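第六讲 腕部相机的感知与控制接口

适用对象:已完成前五讲的学员
先修内容:齐次变换、相机针孔模型、基本的 Python 读写操作
课时:讲授两节,上机两节

6.1 本讲要解决的问题

前几讲把机械臂当成一个接受关节角的黑盒来用,目标点由人给定。从本讲开始,目标点要由程序自己算出来。数据来源是装在腕部的小相机,输出是末端执行器在基坐标系下的位姿。中间经过四个模块:图像校正、手眼变换、目标检测、抓取规划。四个模块都运行在 Vadarix 框架里,每个模块是一个独立节点,节点之间用话题传消息。

学完本讲应能做到以下几点:说明手眼标定求的是哪两个坐标系之间的变换;看懂一段录制数据的时间戳并判断是否需要对齐;为平面上的小物体写出一个能用的抓取候选打分函数。

6.2 坐标系约定

本课程统一使用四个坐标系。基坐标系 B 固定在机械臂底座,Z 轴向上。末端坐标系 E 固定在法兰盘中心。相机坐标系 C 的原点在光心,Z 轴沿光轴向前,X 轴向右,Y 轴向下。桌面坐标系 T 的原点取桌面左前角,Z 轴垂直桌面向上。

物体在基坐标系下的位置由下式得到:

P_B = T_BE × T_EC × P_C

其中 T_BE 由正运动学实时给出,T_EC 是手眼标定的结果,安装不变则它不变。相机支架只要松过一次螺丝,T_EC 就要重新标。往届上机时抓偏的情况,多数出在这里,检测程序本身没有错。

注意 Vadarix 的四元数顺序是 x、y、z、w,而 Ondlow 标定工具导出的是 w、x、y、z。两边对接时先写一个转换函数,放在公共文件里,不要在各个节点里各写一遍。

6.3 腕部相机的视野

腕部相机随手腕运动,视野变化很大。手腕朝下时看到的是桌面,手腕抬起时看到的可能是围挡、天花板、管线。检测节点如果不区分这两种状态,就会在墙纸花纹和装饰贴纸上报出一堆假目标。
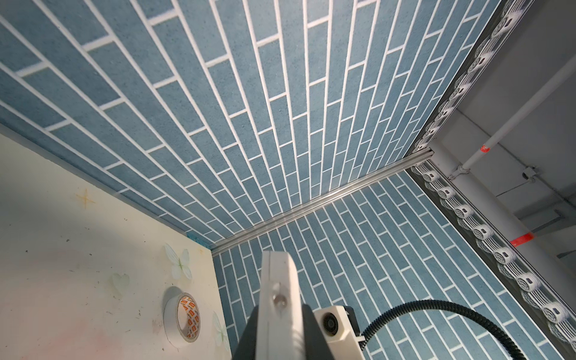 处理办法是加一个视野门控。用 T_BE 和 T_EC 算出光轴方向,再算它与桌面法向的反方向之间的夹角 θ。θ 小于阈值时检测节点正常工作,大于阈值时节点只转发图像,不输出目标。门控的伪代码如下:

z_c = R_BE × R_EC × [0, 0, 1]
cos_theta = 点积(z_c, [0, 0, -1])
如果 cos_theta < 阈值:
 发布空目标列表
 返回
否则:
 进入检测流程

阈值写在配置文件的 gate_cos 字段,默认 0.8。桌面高度发生变化时不必改它,桌面倾斜时要把 [0, 0, -1] 换成桌面法向的反方向。

门控只解决朝向问题,不解决遮挡问题。夹爪的手指和线缆经常落在视野里,位置相对相机变化不大,可以用固定掩膜去掉。夹爪开合时手指会移动,掩膜要按开口宽度分档准备。课程代码里备了 6 档,按夹爪反馈的开口值取最近的一档。

6.4 镜头畸变

小相机多用短焦镜头,靠近边缘的直线会弯。校正之前做任何直线拟合都没有意义。校正参数用棋盘格标出,保存为 camera.yaml,格式与第四讲相同。

检查校正效果时找一处有规则直线的背景,比如砖纹的白色勾缝或桌沿。把校正后的图放大,用直尺工具贴着边缘一条线看。仍然弯曲说明畸变模型阶数不够,或者标定时棋盘格没有摆到视野四角。

校正后的图像四周会出现黑边。不要直接裁掉,裁剪会改变主点坐标,内参要跟着改。需要裁剪的话,把新的 cx、cy 一并写回 camera.yaml。

6.5 时间对齐

图像和关节角来自两条不同的数据流。图像有曝光和传输延迟,关节角几乎没有。机械臂静止时不对齐也看不出问题,一动起来误差就很明显。末端速度为每秒 0.2 米、延迟为 50 毫秒时,位置误差是 10 毫米,已经足够让夹爪错过一个小零件。

本讲使用的录制数据共 1,702 帧图像,其中能找到前后两个关节角样本做插值的有 1,574 帧,其余的帧落在话题中断的时段,读取脚本会自动跳过。不要用最近邻去补这些帧,补出来的位姿没有依据。

对齐步骤:

一、读入图像时间戳,减去固定延迟量 delay_ms。
二、在关节角序列中找到该时刻前后各一个样本。
三、对关节角做线性插值,再做正运动学得到 T_BE。
四、前后样本间隔超过 40 毫秒的,丢弃该帧。

delay_ms 的估计方法:让手腕做一次往复摆动,对着桌面上一个不动的点,分别画出图像中该点的横坐标曲线和关节角曲线,求两条曲线互相关的峰值位置。往复至少做三次,取中间值。

6.6 平面目标检测

桌面上的物体分三类讨论。

第一类是环形物体,如胶带卷。外轮廓接近圆,中间透空,可以看见桌面。分割网络容易把中间的孔也算进物体,后果是质心落在孔里,按质心下爪会抓空。检测结果要同时输出外轮廓和内轮廓,抓取点取在环壁上,两指一内一外夹住环壁。夹爪最大开口大于外径时,也可以从外侧整体夹持。

第二类是细长物体,如螺丝刀。主轴方向用轮廓点的主成分求出,夹爪开合方向与主轴垂直。螺丝刀的手柄和金属杆粗细不同,质量偏向手柄一侧,抓取点应向手柄移动。金属杆有反光,深度值常缺失,遇到这种情况用手柄区域的深度中位数代替整体深度。

第三类是扁平小件,如塑料盖板。厚度小,颜色可能与桌面相近,分割边界不稳定。阴影往往比物体本身更明显,分割网络会把阴影并进去。处理时先在亮度通道上做阴影抑制,再取轮廓。如果物体有凸筋或卡扣,夹持边要避开卡扣所在的一侧。

桌布花纹是另一个干扰来源。印花没有高度,用深度可以滤掉大部分,但扁平小件的高度与深度噪声相当,单靠深度会把真目标一起滤掉。建议先拍一张空桌面的背景图,检测时做差分,再与网络输出取交集。碎屑和纤维用面积阈值去除,本讲数据中面积小于 153 像素的连通域一律丢弃。

6.7 抓取候选与打分

每个目标沿轮廓采样生成抓取候选,一个候选包含中心点、开合方向、开口宽度和下降高度。打分函数由四项加权得到:

score = w1 × 对称性 + w2 × 间隙 − w3 × 碰撞 − w4 × 行程

对称性指两指接触点处法向的反平行程度。间隙指手指下落区域与其他物体的最小距离。碰撞项在手指投影与任一其他轮廓相交时取 1,否则取 0。行程为当前末端位置到候选位置的距离,按工作空间对角线归一化。

初始权重取 0.4、0.3、1.0、0.1。碰撞项的权重故意放大,使相交的候选基本不会被选中。间隙项的距离要在桌面坐标系 T 下计算,不要在像素坐标下算,手指靠近镜头时在图像里显得很大,像素距离会误导判断。

规划节点从得分最高的候选开始求逆解,无解则取下一个,候选用完仍无解时返回状态码 NO_PLAN,由上层决定是否换一个目标。Solanki 求解器默认只返回一组逆解,需要多组时把 multi_solution 设为 true。 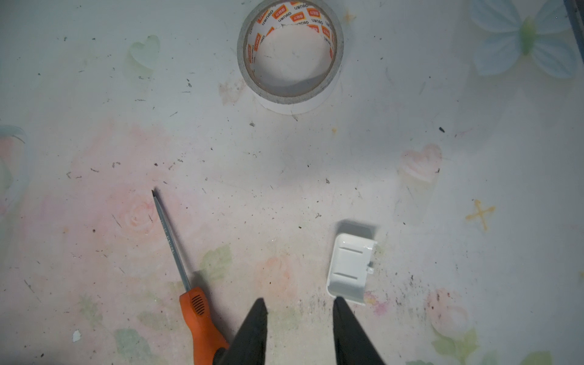
6.8 上机任务

任务一:在录制数据上实现视野门控,输出每一帧的 θ,画成曲线,标出门控关闭的时段。

任务二:用互相关估计 delay_ms,写明所用关节和摆动次数。

任务三:为环形、细长、扁平三类目标各写一个候选生成函数,接口统一为 generate(contours, depth, gripper),返回候选列表。

任务四:把四项得分分别打印出来,选一帧说明权重变化对排序的影响。

提交内容为代码压缩包和一份不超过两页的说明,上传到 Fliltetti 课程平台,周六晚八点截止。代码目录结构沿用第五讲,新增节点放在 nodes 目录下,配置放在 config 目录下。

6.9 常见错误

检测框正确但抓取整体偏向一侧:先查 T_EC,再查四元数顺序。

静止时准确、运动时偏差大:时间没有对齐,或者 delay_ms 的符号写反。

夹爪在胶带卷中间合拢:没有使用内轮廓。

门控一直关闭:光轴方向取反,检查相机坐标系的 Z 轴是否向前。

规划节点频繁返回 NO_PLAN:候选的下降高度低于桌面安全平面,检查 T 到 B 的变换是否更新。

下一讲内容为闭环视觉伺服,请提前复习图像雅可比矩阵的推导。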